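# What's left in the break room: a talk about vending machines

I'd been wanting to do this one for ages.

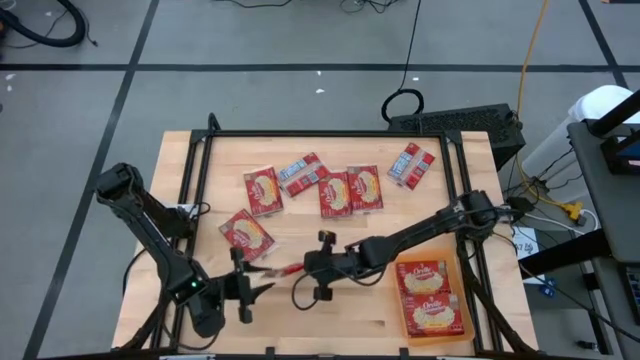 Crackers outsell chocolate in any building where people start before seven, I was told before I'd even got my coat off, and had I ever noticed that? I had not. I've been buying from vending machines my whole adult life and I'd never given a minute's thought to who decides what goes in slot B4.

The person who decides, at least for a good chunk of the office parks out past Skanley, has run a snack route for Mavar since leaving school. She asked me to keep her name out of it ("my customers know me as the snack lady and I like it that way"), so I will. We met at 5:30 in the morning in the Mavar lot and I rode along in the van until lunch, which I'd recommend to anyone who thinks they have a hard job.

She looks after 84 machines. Not every day, obviously – the busy ones get two visits a week and the sleepy ones get a visit when the numbers say so. "People think I drive around and fill holes," she told me. "If I only filled holes I'd be out of business. A full machine with the wrong stuff in it is just a heavy cupboard."

So how does she know what the right stuff is? Some of it comes off the machine, which keeps a tally of what's sold, and some of it comes from hanging around. At Drirent, a tool rental place on our route, she stood by the coffee maker for a good ten minutes chatting about somebody's new puppy. I figured she was just being friendly (she is!), but back in the van she wrote down that the second shift was moving to an earlier start. "That means breakfast stuff. Granola bars on the eye-level row, and chips go down one."

I asked about the eye-level thing, because I'd always assumed it was a supermarket trick.

"Oh, it's worse with a machine. You're standing there with your dollar out already. You've got maybe four seconds of patience. Anything on the bottom row has to be something people came for on purpose."

And what do people come for on purpose?

"Peanut butter crackers. Every time. I could put them behind the machine and they'd find them."

We talked about prices for a while, and this was the only part of the morning where she got a bit cross. She hates raising them. The last time she did, in October, a man at Mertens taped his old receipt from the cafeteria to the glass with a sad face drawn on it. She left it up. "He had a point. I told him so. Then he bought a cookie."

Mertens is her favorite stop, by the way, and I can see why. It's a big drafty print shop, everyone yells hello, and the machine there is so old it still has the pull knobs. Mavar has offered to swap it 2 times and the print shop has said no thank you both times. She carries a special bag of parts for it. I got to pull a knob. It makes a terrific clunk!

What about stuff getting stuck, I wanted to know – is that us or is that her?

"Ninety percent me," she said. "The coil's turned wrong, or I've packed it too tight since I'm in a hurry. If a bag hangs, don't rock the machine, please. They weigh a ton. Call the number on the side. I'm the one who picks up."

She is, too. The phone rang while we were parked outside the last building, a caller whose pretzels had dangled, and she apologized and promised the money back on her next visit. There's an envelope in the glove box with quarters in it for exactly that.

Before she dropped me off I asked if she eats any of it herself. She laughed for a long time. Apparently in her first year she ate so many fruit pies she still can't smell one. These days it's a banana and a thermos of soup, eaten in the van with the radio on, and then back to the warehouse to load up for tomorrow.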